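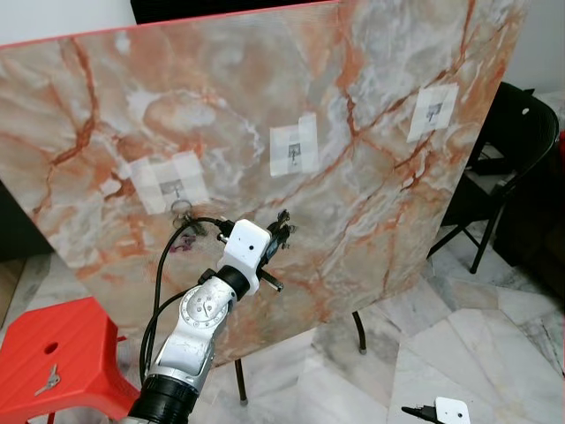 Marble-pattern panel, pale gray and cream with orange and rust veins.

FOR IMMEDIATE RELEASE

Clondix Opens Leftover Surface Exchange in Nundville, Sells Single Panels and Part Boxes to the Public

NUNDVILLE, 2 Jun 2025. Clondix, the wall and floor surface supplier, today opened the Evance Exchange, a walk-in counter where homeowners, renters and small contractors can buy leftover decorative panels one at a time. No minimum order. No trade account. Doors are open now, at the side entrance of the Clondix warehouse on the river side of town.

Opening stock is 470 panels across marble-look, stone-look, plain and wood-look patterns. More coming in as it gets sorted. Most of it is end-of-run material, the last few pieces of a pattern when the print changes, plus returns from jobs that ordered long. All of it new, none of it ever installed. Some has a scuffed edge or a chipped corner, and those pieces are marked and priced down.

Why now. Clondix sells mostly by the pallet, and pallets leave odds and ends. For years the odds and ends went on a back rack and then into a dumpster. Meanwhile the front desk kept getting the same call: somebody cracked one panel behind the stove, or moved a radiator and found a hole, and needs exactly one to match. Couldn't help them. The ordering system would not take a one.

It will now.

How it works

Bring a piece if you've got one. A broken corner is fine. Staff will lay it against what's on the rack in daylight, by the big door, because pattern names change from year to year and the printed color can drift between runs even under the same name. A photo on a phone is okay for narrowing things down, less okay for a final match. Anyone buying from a photo will be asked to take a sample chip home first.

Panels can be held for 4 days with a name and a phone number. After that back on the rack. No deposit.

Cutting is not offered at the counter. The Exchange will lend out a scoring guide and a straightedge against a driver's license, same-day return please. Measure before you come. Measure the wall in more than one place, old walls in Nundville are seldom square and the one at the warehouse isn't either.

Returns: unopened and uncut only, within 2 weeks, store credit.

The Evance name

Evance was the first marble-look line Clondix carried and the one people still ask for, even though the original pattern is long gone. The company kept the name for the counter. The current Evance range is seperate and is sold through dealers as before, although leftovers from it will turn up at the Exchange like everything else. Dealers were told about the plan in January and can send their own leftovers in for credit. Several already have.

Working with Mutiso

Pickup and sorting is handled by Mutiso, the Nundville salvage yard. Mutiso trucks already stop at building sites across the county for doors, sinks and light fixtures, so panels ride along on the same route. Contractors with leftover Clondix material call Mutiso directly, not the warehouse. Must be clean, must be flat, must be Clondix. Other makers' panels can go to Mutiso's own yard, where they will be sold from the usual shed at the usual prices.

Anything that can't be sold whole gets bundled for craft use: tabletops, shelf liners, plant stands, school projects. Bundles are priced by weight and kept in bins next to the register. Teachers and community groups can take a bundle free once a season, just ask.

The goal for the first year is 1,000 panels back into use. The company will post the running number on a board at the counter and update it at the end of each month, good or bad.

A company statement on the opening: "We were throwing out good material and turning away people who wanted it. Took us too long to put those together. Prices are low, the selection is whatever it is that day, and we would like folks to come dig." 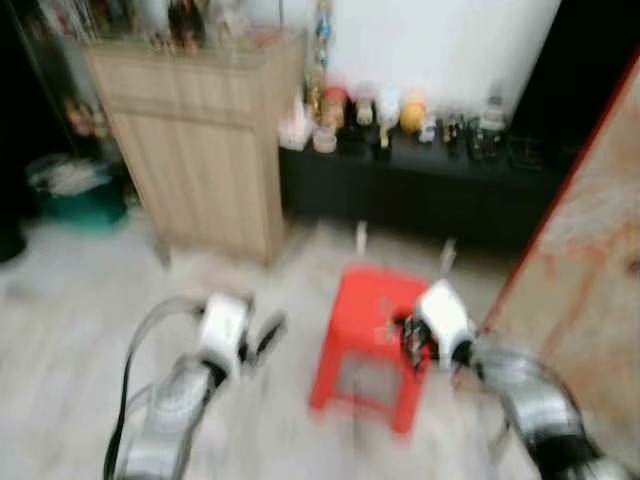

One early customer from the trial run wrote in to say that she had been living with a square of bare wall beside the bathtub for two winters, that a full box would have cost more than the tub did, and that the match she found at the Exchange was close enough that her sister had to be shown which piece was new. She also asked for longer evening hours, and for a sign on the street, having driven past the entrance twice.

The sign is ordered. Evening hours are being looked at for fall.

Tips for a match, from the counter

Veined patterns are harder than plain ones. On a marble-look the background shade matters more than the veins, the eye forgives a vein that stops short at a joint, it does not forgive a gray next to a cream. Look at the pieces upright, the way they will hang. Panels flat on a table read lighter.

If there's no match at all, consider moving things around. Take a good panel from behind the fridge or inside a closet, use it where it shows, and put the near-miss in the hidden spot. Panels held with clips come off easily enough. Glued ones mostly don't, so test in a corner before planning a whole wall on it.

Buy a spare if the rack has one. Stock at the Exchange is not repeated and staff can't promise to find the same pattern again. There is a want list in a binder at the register, write the pattern, the color and how many you need, and someone will call if it turns up. Please cross yourself off if you find it elsewhere.

Adhesives, trim and corner strips are sold from full stock at regular price. Staff can say which adhesive goes with which backing. They can't advise on wiring, plumbing or whether a wall is sound, so check with whoever does that work for you.

Getting there

Side entrance of the Clondix warehouse, Nundville, through the gate and past the loading dock. Parking is along the fence. Keep the dock clear, trucks are in and out all morning. Someone will help load, but bring a blanket and some rope, full panels do not fit in most hatchbacks with the seats up. Cards and cash both fine. Delivery is not avaliable on single panels at this time.

About Clondix

Clondix supplies decorative wall and floor surfaces to dealers and builders from its warehouse in Nundville. Product lines include Evance.

About Mutiso

Mutiso collects and resells used and surplus building material in Nundville and the surrounding county.

Media contact: Clondix press desk, Nundville. Visits to the Exchange can be arranged, mornings are best. Pattern list and opening hours on request.

END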